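Revised practice for simulated household tasks takes effect

From the standards desk, Fri 2 July

The second edition of the Floltstead practice note on simulated household manipulation is now in force for all groups that submit results to the shared register. It replaces the first edition in full. Groups that have runs in progress may finish them under the old text, provided the edition is named in the run record.

The note covers work in which a robot model handles ordinary goods in a rendered room: clearing a counter, moving bottles, putting food away, setting out tools. It does not cover trials on physical machines, which remain under the separate laboratory safety rules. Members are reminded that a result obtained in simulation may not be offered as evidence that a physical robot is safe to work near people. This was stated in the first edition, but in a footnote, and the drafting group has moved it to the opening page.

What has changed

Section 2, on scene setup, has been rewritten. Under the first edition a group could describe a counter scene by naming the target object and the surface. Reviewers found that this left out too much. A bottle that stands alone is a different task from the same bottle with a sponge, a ladle and a vegetable nearby, and two groups reporting on "the bottle task" were often reporting on different things. Every object on the work surface must now be listed, whether or not the robot is meant to touch it. The list must give each object's starting pose, including whether it is upright or on its side.

Dark and highly reflective surfaces are treated in a new paragraph. Sinks, trays and cooktops can render as flat areas with no visible depth, and a person reading the record later may be unable to tell an opening from a solid disk. The record must state which it is, and must give the depth where there is one. Objects placed at the rim of such an area must be marked as edge placements.

Section 3 deals with the definition of a grasp. The first edition counted a grasp as complete when the fingers closed on the object. The new text requires that the object be lifted clear of the surface and held for the full period set in the task sheet. Approach, contact, lift and release are to be logged as separate events with their own time stamps. A still picture may be included in a report as an illustration, but it may not be used to support a claim of success, as a gripper about to close on an object and one that has just let go can look the same.

Section 4 concerns household chemicals and food. Where a scene contains cleaning products as well as food, the task sheet must say whether the two may touch, and whether the gripper may handle food after handling a cleaning product without an intermediate step. Several members asked why this should matter in a simulation, where nothing can be contaminated. The drafting group's answer is that policies trained in simulation are often carried over to physical machines, and the order of handling is carried over with them. Containers with unmarked contents are to be treated as cleaning products.

Section 5, on contact outside the gripper, is new. Reviewers of the March submissions examined 881 run records and found that contact by the forearm, elbow or body of the robot was logged in only 326 of them. In many of the others, no contact sensor had been enabled above the wrist. From now on, collision logging must cover the whole robot, including any limb that is not taking part in the task. A second arm that is parked over a neighboring piece of furniture still has to be logged. Clearance to cabinets and walls must be reported as the smallest distance reached during the run.

Record keeping

Each submission must include the random seed, the version of the simulator, the full object list and the complete event log. Failed runs are to be kept and submitted with the rest. A group may leave out a run only when the simulator itself stopped, and must then attach the error report. The register now holds 3078 runs, and it can be of use to later readers only if the failures are stored with the same care as the successes.

Records may be submitted in the Skelosico format or in plain tables. The Clillau converter will be updated to accept the new fields for edge placement and whole-body contact. Until then, members who use the converter should enter these two fields by hand.

Review of submissions

Each submission will be read by two reviewers from outside the submitting group. They may ask for up to 80 runs to be repeated with new seeds. A group that cannot repeat its runs, whether for reasons of cost or because the scene files were not kept, will have its results marked as unconfirmed. The mark carries no penalty and can be removed at any time by supplying the missing material.

Branislav Beneš, who chaired the drafting group, wrote to members that the aim was a record a stranger could follow. "We received careful work that could not be compared with other careful work," his letter states. "Most of the new requirements ask groups to write down what they already know about their own scenes."

Zdislava Vlček has been appointed review coordinator for the coming term. Questions about the wording of the note should go to her office. Requests for an exception must be made in writing before the runs begin, and must name the section concerned. Exceptions to Section 5 will not be granted.

Training sessions

Two introductory sessions will be held in the Sýkora building at Floltstead. The first is meant for those who prepare scenes and will work through the object list and the rules on starting pose. The second is for reviewers and covers event logs, with time set aside for disputed grasps. Both sessions will use a kitchen counter scene, and those attending should bring a completed task sheet of their own. Places are assigned in the order in which requests arrive. Members who cannot attend may ask for the written exercises, which are the same as those used in the room.

Comments on the second edition will be collected through the review office and passed to the drafting group before work on the next edition starts.

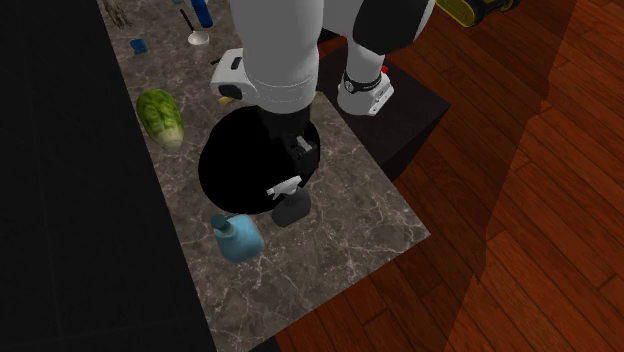
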